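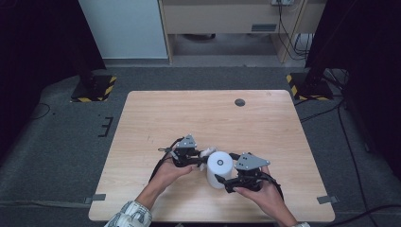
Bare wood tabletops fail at the finish long before they fail at the wood. A film finish such as polyurethane cracks or wears through and lets moisture under it, and the only full repair is to strip the top. A penetrating oil wears evenly and can be renewed in place. On a pale blond grain like this one, oil choice also affects color: boiled linseed yellows noticeably within a year, while pure tung oil shifts much less. Test on the underside first.

Preparation. Wash the top with warm water and a few drops of dish soap, wipe dry, and leave overnight. Sand with the grain at 120 grit, then 180. Stop at 180. Finer grits close the surface and reduce uptake. Vacuum, then wipe with a cloth dampened with mineral spirits.

First coat. Thin the oil 50 percent by volume with citrus solvent. Flood the surface, keep it wet for 40 minutes, and wipe off everything that has not soaked in. Oil left standing turns gummy and has to be scraped.

Later coats. Apply two or three at full strength, 24 hours apart, longer if the room is below 60 degrees. End grain takes about twice as much as the face. Coat the underside as well, or the top may cup.

Cure. Tung oil is dry to the touch in two days but takes nearly 9 weeks to reach full hardness in a cool room. Use coasters and placemats during that time.

White rings. Heat marks in an oiled top usually lift with a rub of fresh oil and 0000 steel wool, worked with the grain. Black rings are iron stains and need oxalic acid. Wear gloves and rinse twice.

Rags. Oily rags can ignite on their own. Spread them flat outdoors until stiff, or submerge them in a lidded metal can of water.

Last updated: September

Comments

Ghassan Sleiman
Does the 180 limit apply to maple? Mine came out blotchy at 180 and fine at 220.

dovetail105
Maple is tight enough that I go to 220 too. Thin the second coat as well.

R. in Drarnosbridge
Oxalic acid took out a plant pot ring in two applications. It bleached the spot slightly, so do the whole board.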